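CHAPTER 4
Service in the Dining Room

Learning outcomes

On completing this chapter, the student should be able to describe the duties of each member of the front-of-house team, lay a table for a set menu and for à la carte service, and explain how a dining room is prepared before guests arrive.

4.1 The work of the front of house

The reputation of a restaurant rests on its kitchen and its dining room alike. A well-cooked dish that arrives late, or is set before the wrong guest, loses much of its value. For this reason the catering colleges at Flesham and Ovley require all first-year students to complete 263 hours of dining room practice, whether or not they intend to become cooks.

In a traditional brigade the head waiter is responsible for the room as a whole. Station waiters each look after a group of tables, and commis waiters carry dishes from the kitchen and clear plates. Smaller houses combine these posts. At the Santoso, a restaurant of 21 tables used as a case study throughout this book, the manager Faizal Rondonuwu takes bookings, greets guests and runs a station of his own during the evening service.

4.2 Preparing the room

The period before opening is known as the mise en place. Tables are checked for steadiness, cloths are laid, cutlery and glassware are polished, and the sideboards are stocked. Where service begins at seven in the evening, this work should be finished by half past six, so that the team may eat and be told of any changes to the menu. 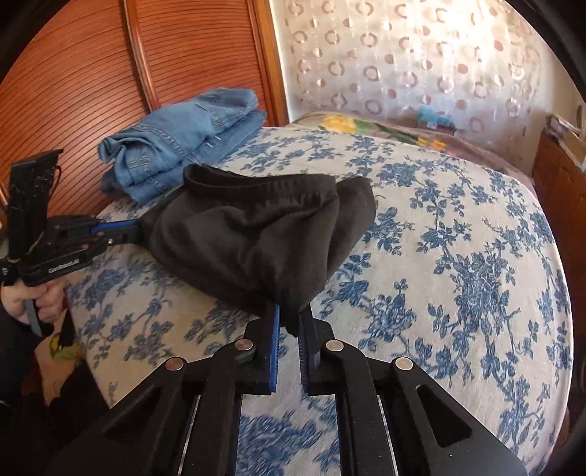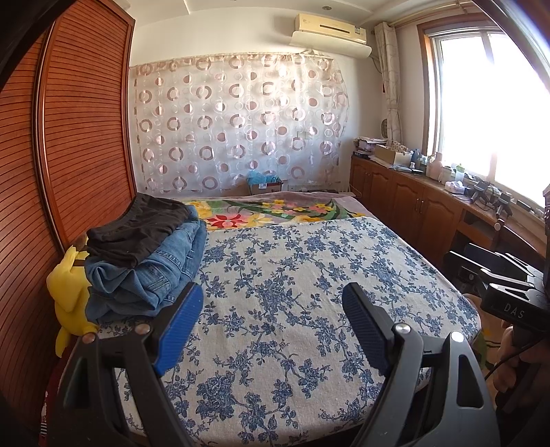 Table linen is among the larger continuing costs of a formal dining room. The Muturov Hotel, which seats 300 for banquets, keeps a stock of 2,000 napkins in order to allow for laundering and loss. Plain white remains the usual choice, as it can be matched easily when pieces are replaced. A pale cloth printed with blue flowers and leaves gives a less formal appearance and may suit a breakfast room or a tea service, but the buyer should confirm that the same pattern will remain available. Whatever the design, cloths must hang evenly on all sides and the centre crease should run in the same direction throughout the room.

Cloths are changed between sittings without exposing the bare table top. The method is set out in section 4.3, together with the standard napkin folds.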